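Fliselum Ice Hockey Forum > Zunavbridge > Team Talk
Thread: Should we move home games out of the old rink?

bluelinefan_79
Posted in June
Good evening to all. I am reading this forum for many seasons but I do not write often, because English is my third language and I need time to make my sentences. Please correct me if something is not clear.

The club has sent the letter to season ticket holders, so I suppose most of you have read it. For those who have not: Zunavbridge is thinking of playing next season in the Zein arena, and the old rink would be kept only for practice and for the junior teams. The old rink has 920 seats. The Zein arena has many more, but the drive is long and the bus does not go there after the game is finished.

I am against it, and I would like to know what others think.

northstand
My family has been in the same row since I was small, and I am in favor. The old rink is cold, the showers in the visitors' room do not work, and from the corner by the penalty box one sees only half of the ice. If we want to keep good players we cannot show them this building.

puckbunker
920 seats and how many of them were filled last season? For the Brindinari games yes, always full. For the others I could put my feet on the seat in front of me and also my coat on the one next to me.

bluelinefan_79
It is true that only the Brindinari games were full. But a half-full rink of 920 is loud. A Zein arena with the same number of people is like a church in the afternoon. I went there once for a junior tournament and I could hear the referee talk to the linesman.

thirdpairing
I played junior hockey for this club as a defenseman, not a good one. The boards in the old rink are very lively. The puck comes back off the end boards faster than people expect, and our forwards know it. Brindinari had trouble with it every time. In another building we lose this.

northstand
We lost both home games to Brindinari, so they did not have so much trouble.

thirdpairing
We lost one in overtime and one because we took a stupid penalty with a minute left. I stay with my opinion about the boards.

puckbunker
For me the question is the money. Does somebody know what the rent is at Zein? The letter says only "favorable conditions." When my landlord writes to me about favorable conditions, I look for my glasses.

slowzamboni
I was at the information evening, so I can write what was said there. I made notes, and I try to give them in the right order. Where I was not sure that I understood well, I say so.

1. The contract. It would be for 2 seasons, and after that both sides can leave. The club would not pay a fixed rent in the first season. It would give the arena a part of every ticket. I asked how large this part is and was told that it is still being discussed.

2. The tickets. Season tickets would keep the same price for those who renew before the end of the summer. Single tickets would become more expensive, also for children. Several people in the room were not happy with this and said it loudly. The club wants 500 renewals before it signs anything. If there are fewer, we stay in the old rink for one more season and the subject comes back next year.

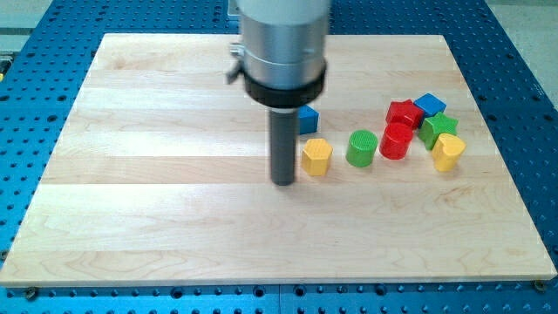 3. The transport. There would be fan buses from the station, but only for games against Brindinari and for playoff games. For the rest everybody must find his own way. A lady behind me asked about people who do not drive, and the answer was that they should share cars. I did not find this a good answer.

4. The old rink. It stays open. The juniors keep all their ice times and the first team practices there in the mornings. I understood that the cooling machine will be repaired in any case, but please do not hold me to it, the microphone was bad.

5. The youth tournament. It stays in the old rink. This was the only point that got applause.

bluelinefan_79
Thank you very much, slowzamboni, this is far more useful than the letter. So the number is 500. How many season tickets did we have last year? I thought it was fewer.

slowzamboni
They did not want to say it in the meeting. I asked twice.

puckbunker
Then it was fewer.

northstand
Or they do not want Brindinari to know. Not everything is a secret plan. I will renew for both seats, and I will drive whoever from my street wants to come. I have room for three if one of them has short legs.

leftwinglady
I do not agree with point 3 at all. My father goes to every home game on foot. He is 79 and he does not want to sit in a stranger's car at eleven at night in January, he wants to walk home and complain about the power play. For him it is finished if the team moves. Nobody in the meeting spoke about people like him, or am I wrong, slowzamboni?

slowzamboni
The lady behind me spoke about it, but it was short. The chairman wrote something on his paper. What he wrote I cannot know.

northstand
I am sorry for your father, and I mean it seriously. But the club cannot decide everything from the side of those who live next to the rink. I live on the other side of the river and for me Zein is even nearer.

leftwinglady
So you are in favor because you get a shorter drive. It would have been nice to read that in your first message.

northstand
I wrote about the showers and the view, and these are also true. One can have more than one reason.

thirdpairing
Please, let us stay friendly. Could the club not play only some games at Zein? The two against Brindinari, for example, where we could sell many more tickets. All the other games stay where they are. Then your father misses only two.

leftwinglady
With this he could live. He would still complain, but he does this also when we win.

bluelinefan_79
I like this idea too. I will write it to the club tonight, in both languages, so that nobody can say he did not understand. If somebody wants to put his user name or his real name under the letter, send me a private message before noon tomorrow.

puckbunker
Put mine. And ask for the rent.

slowzamboni
Mine too. For the league there is one small problem: I believe a team must name its home rink before the schedule is made, and a second rink needs permission from Fliselum. A few seasons ago another team got it when their roof was leaking, so it is possible, but they had a reason with water in it.

northstand
I do not sign, because I want the full move. But I agree that the question about the rent is fair, and you may write that I also ask it.

bluelinefan_79
I have added this sentence. The letter is sent. When there is an answer I will put it here in this thread, please do not open a new one.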